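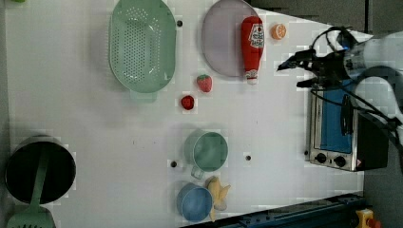
Malathi Bangera would like everyone to stop blaming the gripper. She told me so before I'd even sat down, and then she told me again over lunch, in case I'd missed it. Most of what goes wrong on a cluttered table, in her view, goes wrong in the planner, a good second or two before the fingers get anywhere near anything.

So that's the news from Oltura this month - they've rewritten the planner. The new version is called Fodside, it went out to their partner labs in May, and I spent a morning at the bench watching it think about toy strawberries.

I've written about Oltura's software here before, and I was a little rude about it. The old planner made up its mind once. It took a look at the table, picked an object, worked out a full path from start to finish and then followed that path no matter what. If a cup rolled, too bad! The arm would close on the spot where the cup used to be, and you'd sit there while it went all the way home to start over.

Fodside plans in short pieces instead. It commits to a bit of motion, checks the camera again, and keeps or throws away the rest of the plan depending on what it sees. Afiq Nair, who wrote most of the new code, has it set to check 30 times a second, though he says you can turn that down a lot on a slower computer and hardly notice (I didn't get to try this, so I'm taking his word for it).

The part I liked best is how it deals with things that are on top of other things. Think of a ketchup bottle lying partly on a plate. If you ask for the plate, the old version would go right for the rim and the bottle would come along for the ride, or not. The new one keeps a running guess about what is resting on what, and it puts the bottle first in line. You can open a little panel and see the guesses as a list, each with a score out of 100, and watch the scores move as the arm gets closer and the view changes. I could've looked at that panel all day. Hsin-yi Sin, who built it, seemed a bit surprised that a visitor would care - she made it for debugging and nearly left it out of the release.

It's also better about handles. Measuring cups on their sides used to be a real headache, partly because the perception model would find the open end and call that the whole cup. Now there's a separate step that looks for a handle or an edge thin enough to pinch, and if it can't find one it says so and moves on to the next object. I asked what happens when it gets to the end of the list and has skipped everything. It stops and asks for help, with a plain message in the log. The old one would just quit with an error number, and you had to go look the number up.

Not everything is fixed. Shiny surfaces are still trouble, and a steel toaster oven with a glass door is pretty much the worst neighbor you could give a depth camera. Fodside handles that by drawing a fat no-go box over the oven, so anything sitting close to it gets left for last or left alone. Afiq calls the box ugly and wants it gone by the next version. I'd keep it for now, myself. I've seen what an arm can do to an oven door.

Colanders are the other sore spot. All those holes come through as noise, and the planner sometimes decides that one colander is several small things. There were 27 open bug reports when I visited and Malathi said the colander had earned more of them than anything else on the table.

The test set behind all this has 3000 recorded table layouts, put together with a group at Harahap that's been running the old planner for a while. Sugeng Liew looks after it on their side, and he's the one who pushed for messy layouts with overlaps and things lying at odd angles, where the earlier set had everything nicely spaced out. I talked with him by phone and he was pretty blunt. He said the old scores looked great and meant very little, and he'd like people to expect lower numbers from the new set for a while.

If you're on the old version, the upgrade keeps your robot settings but drops your saved grasps, so back those up first. There's a converter coming, no date yet. Support for arms other than the one Oltura tests on is listed as experimental, and Nabila Yusof, who answers the support mail, asks that you send the whole log and please not a screenshot of the last three lines.

The viewer, Preltevetti, has to be updated at the same time or the panel comes up blank. I found that one out back at my own desk, at 11 at night.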